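Part 4: Setting up your traveler account before the trip

I've led the Nokska summer trip for teens often enough to know that this is the part families put off, so let's get through it together (it's quick, I promise!). You'll need your teen's passport and the booking email from Irine.

1. Open Clideck and choose Join a Trip. Type in the trip code, 1583, and press Next.

2. Enter your teen's name exactly as it's printed in the passport, middle names and all. I once had my own name in there as "May" and the airline wouldn't take it.
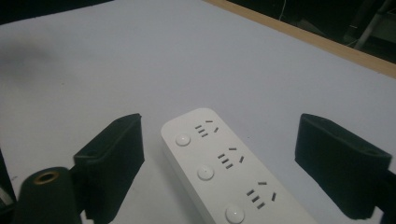

3. Add two emergency contacts. Grandparents are fine, neighbors are fine, but please pick people who answer the phone at night.

Note: The medical form saves only when you press Save at the very bottom. If you close the page halfway through, you start over, sorry.

4. Pick a payment plan. The deposit is 616 dollars and the full balance is due in August. You can switch plans once without calling me.

Caution: Don't pay the deposit twice! If the screen sits there spinning, leave it alone and check your email first. Refunds take 9 working days.

5. Upload the passport photo page. Files over 3000 KB get rejected, so shrink it if you need to.

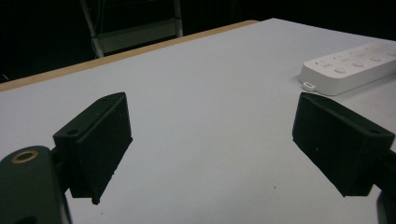 6. Choose a roommate request, or leave it blank and I'll match your teen with someone for the Insaurralde hostel nights. Requests have to go both ways, so have the friend put your teen's name down too.

7. Press Submit and wait for the green check mark. No check mark by Thursday evening? Write to me, Mayuree Meesuk, through the Messages tab and I'll look at it that night.

Packing lists and flight times are in Part 5.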